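Geltholm back room: your questions

Grethe Kvaran
December 2019
50 shares | 6 comments

Quick one, answers to the stuff I keep getting asked. Will add more when I get a minute.

Who do I ask about the room?
Me, or Jytte Grímsdóttir if I'm out. Ívar has moved upstairs so please stop ringing him.

Do I need to book?
Yes for anything over 2 hours. Sheet on the door. Write your surname so we can read it, last week someone put "me".

Door code?
Not putting it on here. Ask at the desk. It changes in April anyway.

Can I bring food in?
Drinks fine. Hot meals no, the smell hangs about for days.

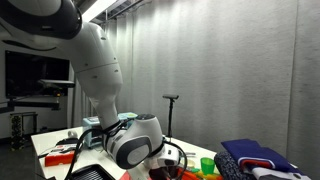
CURTAIN, SCREEN, RACK

Can the curtain be opened?
The pale grey one, yes. Pull from the middle, slowly. Don't yank it sideways, two hooks went that way and Amparo had to get the ladder out.

Can we wash it if it gets marked?
Tell me first. Small marks: damp cloth, leave it alone after. Whole thing comes down once a year and goes to Dvořáček for cleaning, it's too heavy for a normal machine.

Is the big screen on the wall meant to be off?
Off when not in use, yes. Black screen is how we want to find it. Dry cloth only for dust, no spray, and dont lean things on the shelf underneath.

What goes on the dark metal rack?
Small things. If it's heavy it goes on the floor of the store cupboard. If it's yours and you want to see it again, name on it.

Lights?
Last one out. Switch is by the door, stiff, push harder than you think.

THE TABLE

Can I leave things out overnight?
Short answer, yes if you're back the next morning. Longer than that, box it up. The white table fills up fast and then people start stacking, and then the stack falls over.

Whose is the teal mug?
Asked round, no answer yet. If it's yours wash it and take it home. Mugs live in the kitchen.

Is the tape for everyone?
White roll, yes. Put it back near the back edge where people can see it. Stand it up or lay it flat, don't care. New rolls come from Tekard, tell me when we're down to the last one and not after.

What about loose cords?
Wind them, tie them, put them in a box. Not on top of a box. On top of a box is how they end up behind the table.

Small bits and pieces?
Tub in the cupboard, second shelf. Check under the boxes too before you say something's lost. Skarphéðinn lost a morning to that.
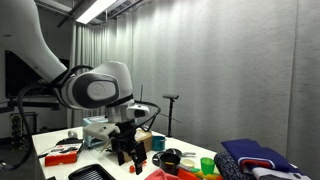 BOXES AND LABELS

Do cardboard boxes get kept?
Good ones, about a dozen. The rest get flattened and go out with the recycling on bin day.

Can I write straight on a box?
On plain cardboard, yes, thick pen. On the coloured ones use a sticky label, white, on the top, like the red one has.

The cupboard's full, now what?
Email me. Do not start a pile in the corridor, we've been told off for that already.

Can I borrow something to take home?
Tape and pens no. Anything else ask, and put it in teh book.

Share this page (50)
Comments (6)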